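I started this repo so the suturing club would stop mailing me zip files. It holds the wrist camera frames and labels from our student project, and if you're joining us, read this before you touch the labels folder (please!).

## What's in it

- `frames/`: 2,122 stills, all close-ups from the wrist camera
- `labels/`: thread, knot and wound edge outlines for 531 of them
- `runs/`: 7 logs, one per session, named after whoever was driving
- `tools/`: the viewer Divina Lacson wrote, plus my messy export script

We call the whole setup Polow. Oksana Vakulenko did most of the labeling in May and then wrote the rules down, so blame me for typos and thank her for the rest.

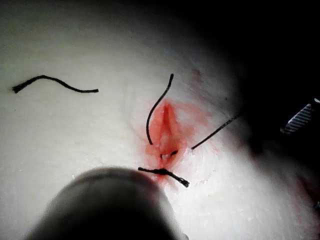 Black thread is the hard part. Against a lit surface it outlines nicely, but once a strand runs into shadow you're guessing, so stop the outline where you stop seeing thread. Loose pieces get the tag `scrap` even when they're nowhere near the wound. A knot gets its own outline and its tails are separate, frayed ends included. Don't try to join two bits across a gap just because you're sure they're the same strand! I did that on 187 frames and had to redo every one.

## Known problems

The dark corners are really dark. Brightening them mostly gives you noise, and the viewer gets slow if you try it on a whole folder.

Red smears have no label yet. Divina wants one, I'm on the fence, and there's an open issue if you have an opinion.

Last label cleanup: 04/11/2021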